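From: Damasceno
To: drellenwood-makers list
Subject: Re: [drellenwood] two-arm laundry build, grippers and cables

On Saturday someone on the list wrote:

> Great to hear you got both arms talking to each other. Two things I'd
> like to know before I start cutting parts for mine. Are you still
> running a different gripper on each side, or did you settle on one?
> And what did you do about the cables? Mine snag on everything, and I
> lost a connector last week pulling a towel. Also curious if you ever
> fixed the slow homing.

Hi all,

Slow homing first, because it's the easy one and I'm so pleased about it! It was the startup script waiting on a camera check that I'd left in from the very first bench tests. I took it out and both arms now home in 15 seconds. It used to take 40. If you copied my script from the Drellenwood shared folder before September, you have the old one, so grab it again.

Grippers: yes, still mismatched, and I'm getting fonder of the idea every week. The left is the plain black two-finger parallel gripper, with the white sensor module on the side of the wrist. The right has the white end effector, and that's the one I send into the cloth. I tried two parallel grippers for a while and spent the whole time retuning the approach angle for thin shirts. With the current pair I can work on one side without breaking the other, and when something goes wrong I know right away which half of the code to look at. (The downside is two sets of spare parts. My drawer is a disgrace.)

The job I've been working on is getting clothes out of a wicker basket next to the washer. I started with a plastic tub and it was too easy, the walls are smooth and nothing catches. Wicker is a much better test. The rim is thick, the weave grabs at sleeves, and the whole thing shifts around if you push on it.
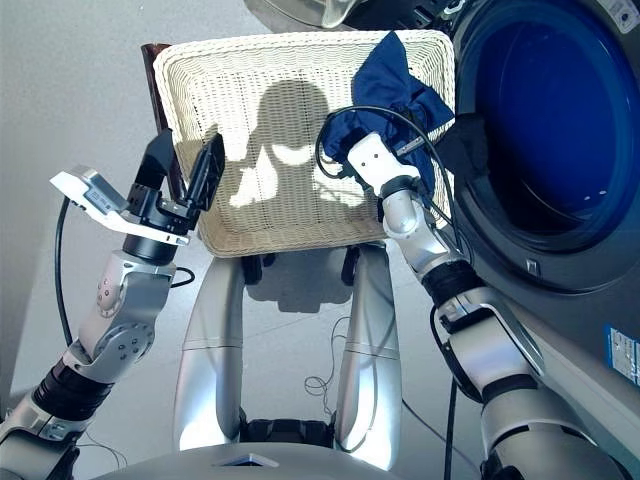
Does the arm need force sensing to pull clothes out of a basket? Motor current alone has been good enough for me, as long as you set the limit low and let the arm back off and try again when it hits it.

I started with the limit at 20 percent of the rated current on the shoulder joint and worked up from there in small steps. Go slow with this. Denim needs more than you'd think and a T-shirt needs almost nothing, so I keep 2 settings and pick one by hand before each run. Picking it automatically is on my list, and if anyone at the Sivside group has tried that I'd love to hear how it went.

Now cables. I don't have a finished answer. I leave a loop at each wrist big enough for the full roll of the joint, then tie the cable down once on the next segment. Too tight and you pull connectors, too loose and it hooks on a sleeve or a corner of the basket. The loop on the right goes over the top of the gripper and I'd like to get it around the back, away from the fabric, but that means a new bracket. I've drawn one and printed it twice. First one cracked at the screw hole, second one fits but blocks the roll at the far end. Third try this week!

For the connectors themselves I switched to the locking kind from Fastbridge and haven't lost one since. They're fiddly to crimp, so make a few practice ones.

One more thing that cost me an evening: sunlight. The floor by my washer gets very bright for part of the day, and the robot throws its own shadow right into the basket. My cloth detector kept deciding the shadow was a dark shirt. I added a bunch of training shots with hard shadows and it's a lot better, though dark blue things can still fool it. If you have a window near your setup, collect some data at different times of day before you trust anything.

I'll put the bracket file in the folder once I have one that survives. If your arms use the same rubber joint sleeves as mine, please measure the width at the wrist and post it, I want to know if one bracket size will do for everybody.

Damasceno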